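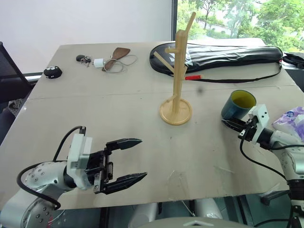
I started baking bread again in January, after a break of nine years, and I had forgotten how much of it is waiting around. My neighbor Knut Nolte gave me a jar of his rye starter (he calls it Sperling, and yes, I now say good morning to it) along with a page of notes in pencil that I can only half read. The first loaf was a brick. The second was a slightly friendlier brick, and we ate it anyway, toasted, with far too much butter.

What finally helped was leaving the dough alone overnight in the coldest corner of the pantry - I used to fuss over it every hour, poking and peeking like a kid before a birthday. Now I mix it after supper, 509 grams of flour because that's what was left in the bag the first time it came out well, and I go to bed. My mother would have laughed at me for being so particular about it!

Knut wants to try a caraway loaf next, and I've promised to bring the soup. If anyone has a good way of keeping the crust crisp past the second day, please leave me a comment, I'd love to hear it.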